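Marijke Postma: «Lo difícil de un cajón es saber cuándo parar»

8 de febrero de 2023

Llegué a Fenside con la idea de hablar un rato de brazos robóticos y acabé pasando media mañana en una cocina. Marijke Postma me recibió con un café en la mano y la otra ocupada en buscar un cable, así que empezamos la entrevista de pie, y de pie la terminamos.

Su grupo estudia cómo aprende un robot las tareas largas de cocina, las que obligan a encadenar varias acciones: abrir un cajón, sacar algo, dejarlo en otro sitio, cerrar. El método se llama Norine y lo diseñó a medias con Ruben Bosman, que trabaja desde Grutville y que se sumó a la charla por teléfono (con bastante eco, todo hay que decirlo).

«Durante mucho tiempo grabábamos la demostración entera y se la dábamos al modelo tal cual», me cuenta Marijke. «Con 200 demostraciones el robot empezaba muy bien y se perdía a la mitad. Abría el cajón y se quedaba tirando, tirando, como si aquello no tuviera fin». Se ríe al recordarlo. Yo también me reí, la verdad, porque lo imitó con el brazo y casi tira el café.

Lo que hicieron fue partir cada demostración en tramos y pedirle al modelo que predijera, además del movimiento, cuánto faltaba para acabar el tramo. Ruben lo explica así: «El operador marca el final de cada paso con un pedal. Es una tontería de pedal, pero esa señal vale oro». Le pregunté si no era muy pesado para quien teleopera. «Los primeros 15 minutos sí. Luego el pie va solo».

La mesa de pruebas es una cocina como tantas, con su tostadora, su horno y sus cajas de bambú.

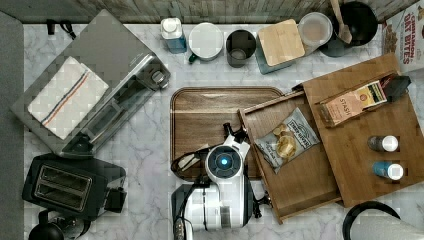
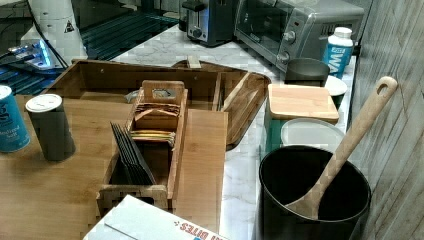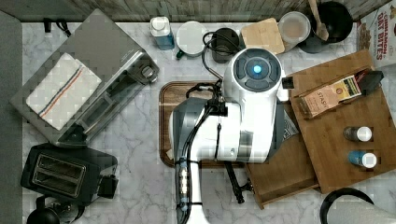
¿Y funciona?

Pues bastante mejor de lo que ellos esperaban. Con 30 demostraciones partidas en tramos, Norine iguala en la tarea del cajón lo que antes les costaba las 200 enteras. Marijke se apresura a ponerle peros: «Es una sola cocina y son objetos que el modelo ya ha visto. Si me cambias el cajón por uno que vaya más duro, no te prometo nada».

El otro pero es la vista. Desde arriba, el propio brazo tapa buena parte de lo que interesa, y por eso también usan un punto de vista lateral. Ruben quería quitarlo para simplificar el montaje; Marijke se negó. «Discutimos tres días», dice ella. «Dos», corrige él por el altavoz.

En febrero quieren repetirlo todo en Dekker, el otro laboratorio, con operadores que no hayan tocado nunca el sistema. Les pregunté si iban a publicar los datos y contestaron los dos a la vez que sí, aunque antes toca revisar a mano las marcas del pedal, y de eso todavía les queda un buen montón.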